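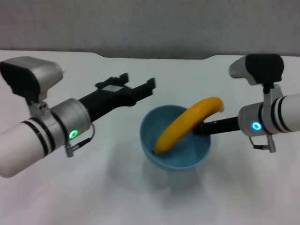 ロボット開発のデトフ(Detov)は2020年8月21日金曜日、キャムリー(Camley)の実験棟で双腕ロボットの片方の腕が停止操作の後も動き続け、作業員が手に軽いけがをしたと発表した。実験棟で行っていた双腕での食品取り扱い試験はすべて中断している。試験は、形の不ぞろいな食品を器から取り出したり、器に戻したりする動作を調べるもので、白いテーブルの左右から腕を伸ばし、中央付近に置いた水色のボウルの中のバナナに右腕の黒い指を当て、左腕は何も持たずに指を開いているといった場面が含まれる。同社は、左右の腕に停止の指令を伝える経路に設定の誤りがあったとみて、制御ソフトを納入したニルマルド(Nirumard)と共同で原因を調べている。

デトフによると、事故は今月前半の午後に起きた。当日は同じ手順を繰り返す試験の途中で、37回目の動作に入ったところで左腕が保護停止の状態になった。保護停止は、腕にかかる力が設定値を超えたときなどに自動でかかる停止で、同社の手順書では左右どちらか一方で起きた場合、もう一方も同時に止まることになっている。

監視にあたっていた作業員は、操作画面に停止の表示が出たことを確認し、さらに手元の操作盤で一時停止を入力した。左腕が動いていないことを見てから、位置のずれたボウルを直そうとしてテーブルの上に手を入れた。このとき右腕には、停止の前に送られた動作指令が残っていた。右腕は静止した状態から下降を始め、指の先とテーブルの面との間に作業員の左手の甲を挟んだ。

近くにいた別の作業員が壁際の非常停止ボタンを押し、右腕は止まった。挟まれた作業員は自力で手を抜き、市内の診療所で打撲と診断された。骨に異常はなく、翌日から事務作業に復帰している。ボウルは床に落ちて割れたが、破片によるけがはなかった。

非常停止ボタンは腕の駆動用電源を直接切る回路につながっており、左右とも設計どおりに働いた。問題があったのは、それとは別に設けられた一時停止と保護停止の連動だった。

同社の安全管理責任者トリニダード・ドゥムラオ氏は取材に対し、「作業員は画面の表示に従って行動しており、手順書からの逸脱はなかった。停止と表示された装置が動いたことが問題で、責任は会社にある」と述べた。

停止の表示は左腕だけのもの

調査でこれまでに分かったところでは、操作画面の停止表示は、左右のうち一方でも停止状態になれば点灯する設定になっていた。本来は両方の腕から停止完了の応答を受け取った後に点灯するはずだったが、7月に行ったソフトの更新の際、判定の条件が片腕用の試験機と同じものに置き換わっていた。

片腕の試験機では、応答は一つしか返ってこない。そのため条件の違いは問題にならず、更新後の確認も片腕の試験機で先に行われた。双腕の装置では、両腕が正常に止まることを確かめる試験はしたものの、片方だけが保護停止になった状態を作って画面の表示を調べる試験はしていなかった。

表示の誤りに加え、右腕に停止の指令が届いていなかったことも確認された。左右の腕は別々の制御装置で動いており、上位の計算機が両方に指令を送る。左腕の保護停止は上位の計算機にいったん伝わり、そこから右腕に停止が送られる仕組みだが、事故の直前、右腕の制御装置と上位の計算機の間で短い通信の途切れが記録されていた。

通信が戻った後、右腕の制御装置は新しい接続として登録し直された。ところが停止の送り先の一覧には古い接続の番号が残り、停止の指令は存在しない相手に送られていた。作業員が操作盤から入力した一時停止も同じ一覧を使っていたため、やはり右腕には届かなかった。一方、動作指令は別の一覧で管理されていて、こちらは更新が済んでいた。動かす指令は届き、止める指令は届かない状態になっていたことになる。

右腕がすぐに動かなかった理由については、動作の手順に左腕の位置を待つ工程が含まれていたと説明している。右腕は左腕が所定の位置に来るまで待機し、待機の上限時間を過ぎると、ボウルの縁を避けて低い位置へ戻る動作に移るよう組まれていた。作業員の目には、両方の腕が止まっているように見えていたという。

通信が切れた場合には腕の側で自ら止まる機能もある。この機能は途切れが設定時間を超えたときに働くもので、今回の途切れは設定時間より短かった。デトフは、設定時間そのものが適切だったかどうかも調査の対象に含めるとしている。

過去の記録にも停止の遅れ

デトフは事故の後、更新以降に双腕の装置で行った試験の記録を洗い直した。保護停止が記録された85回の試験のうち、左右の停止の時刻にずれがあったものが9回見つかった。いずれも人がテーブルに近づく前に両腕が止まっていて、けがや装置の破損はなかった。うち一部では、右腕が動作を最後まで終えてから止まっており、指令によって停止したのか、動作が尽きて止まったのかは記録からは判別できないという。

ずれは試験の日報にも書かれていたが、食品をつかむ際の力の調整に伴うものとして扱われ、安全担当には回っていなかった。試験では、器の縁に食品がかかったときや、指が食品の下に入り込んだときに力の値が急に変わることが多い。曲がった形の食品は特に値がばらつきやすく、保護停止そのものは珍しい出来事ではなかった。

試験の計画を担当するシマン・フィゲイレド氏は、「停止の回数は見ていたが、左右の停止の順序までは見ていなかった。日報の欄にも、どちらの腕が先に止まったかを書く場所がない」と話した。フィゲイレド氏によると、日報の様式は片腕の試験をしていたころに作られ、双腕の装置が入った後も改訂されていなかった。

現場では、保護停止のたびに器や食品の位置を手で直してから再開することが習慣になっていた。手順書には「装置の停止を確認してから作業域に入ること」とあるだけで、どの方法で確認するかは書かれていない。作業域の周囲に柵はなく、人の接近を検知する床の装置も双腕の試験台には設置されていなかった。

ドゥムラオ氏はこの点について、腕の速度と力を抑えた試験として危険性の評価を行い、柵は不要と判断していたと説明した。ただし評価の前提は、どちらかの腕が止まれば両方が止まるというもので、片腕だけが動き続ける場合は検討項目に入っていなかった。評価書は作り直す。

指先の部品も点検

右腕の指の部品を納めたコヴァーチ(Kovács)も、事故の知らせを受けて担当者を実験棟に派遣した。挟まれた際に指の先端がテーブルに当たった跡があり、部品に曲がりが出ていないかを測定した。目に見える変形はなかったが、取り付け部のねじに緩みがあったため、左右の指を一組として取り外し、同社の工場で詳しく調べている。

コヴァーチは、ねじの緩みが事故の原因になった可能性は低いとしている。開閉の力は指の側で制限されており、今回手を挟んだのは左右の指の間ではなく、下降した指の先とテーブルの間だった。この部分にかかる力は腕の動作で決まり、指の開閉力の制限では抑えられない。

同社は、先端の角を丸めた交換部品を試作する考えも示した。現在の形は平らな器の底にあるものをすくい上げるために選ばれたもので、角を丸めると薄い食品を扱いにくくなる。採用するかどうかはデトフの評価書の見直しを待って決める。

ソフトの修正と暫定措置

ニルマルドは、停止の送り先の一覧を動作指令の一覧と共通にする修正版を準備している。接続が登録し直された場合には、両方の腕をいったん停止状態にし、人が操作盤で確認するまで再開できないようにする。画面の表示も改め、左腕と右腕の状態を別々に示し、両方から応答がない限り全体の停止とは表示しない。

同社の説明では、問題の一覧は双腕の装置向けに追加した部分に限られ、片腕の装置には使われていない。同じ構成のソフトを納入した他の利用者には今週、双腕での運転を見合わせるよう文書で連絡した。他の納入先でけが人が出たという報告は受けていないとしている。

更新後の確認に使う項目も見直す。新しい項目では、左腕だけを保護停止にした場合、右腕だけを保護停止にした場合、通信を一時的に切って戻した場合のそれぞれについて、反対側の腕が止まることを実機で確かめる。これらはデトフとニルマルドの担当者が立ち会って行い、結果に双方が署名する。

デトフは暫定措置として、双腕の試験台の駆動用電源を切り、電源の操作部に鍵をかけた。片腕の試験機は運転を続けているが、作業域に手を入れる際には必ず非常停止ボタンを押し、操作盤の前にいる者と声を掛け合って確認する手順に変えた。非常停止からの復帰には手間がかかるため、1日にこなせる試験の数は減る見込みだという。

実験棟の作業員に対しては、事故の経過と停止の種類の違いを説明する講習を始めた。保護停止と一時停止はソフトを介した停止で、駆動用電源は入ったままになる。非常停止は電源を切る停止で、腕にはブレーキがかかる。講習では、実際の操作盤を使って両者の表示の違いを確かめる時間を設けた。対象には、清掃や備品の補充で実験棟に入る人も含めている。

フィゲイレド氏は、作業員から以前にも表示について質問があったことを明らかにした。停止の表示が出るまでの時間が更新前より短くなったというもので、当時は処理が速くなった結果と受け止められていた。同氏は「右腕の応答を待たずに表示していたのだから、早く出るのは当然だった。質問を受けた時点で調べるべきだった」と述べた。

再開は修正版の確認後

双腕の試験を再開する時期は決まっていない。デトフは、修正版の導入と立ち会い試験を終え、評価書を改訂したうえで、まず人が作業域に入らない条件で30日間の試運転を行う。その間に左右の停止のずれが一度でも記録されれば、試運転を中止して調査に戻る。

試運転では、食品の代わりに重さをそろえた樹脂の見本を使い、器も割れにくいものに替える。位置の直しは、駆動用電源を切ってから行う。人の接近を検知する装置の導入も検討しており、床に置く方式とテーブルの縁に取り付ける方式のどちらにするかを業者と協議している。

同社は12月に双腕の装置を使った食品の仕分けを取引先に公開する予定だったが、この日程は取り消した。取引先にはすでに連絡を終え、公開の内容を片腕での作業に変えるかどうかを話し合っている。試験の中断に伴う費用については明らかにしていない。

デトフは事故の翌朝、キャムリーの労働安全の窓口に経過を届け出た。窓口の担当者による現場の確認も済んでおり、試験台の配線と非常停止ボタンの位置、作業員への説明の記録が調べられた。その際、非常停止ボタンが壁際にしかなく、テーブルの前にいる人の手が届かないことについて口頭で指摘を受けた。同社はテーブルの手前側の左右に一つずつボタンを増設する。

事故当時、作業員は利き手に記録用の端末を持っており、仮に手元にボタンがあってもすぐに押せたかどうかは分からないという。増設するボタンは、手のひらや肘でも押せる大きさのものを選ぶ。端末についても、作業域に入る際は台に置くことを手順書に加える。

ドゥムラオ氏は、調査の報告書を取引先と作業員の双方に示す方針を明らかにした。報告書には通信の記録と左右の腕の動作の時刻を添付し、けがをした作業員の氏名は載せない。ニルマルドとコヴァーチも、それぞれの担当部分について別紙を提出する。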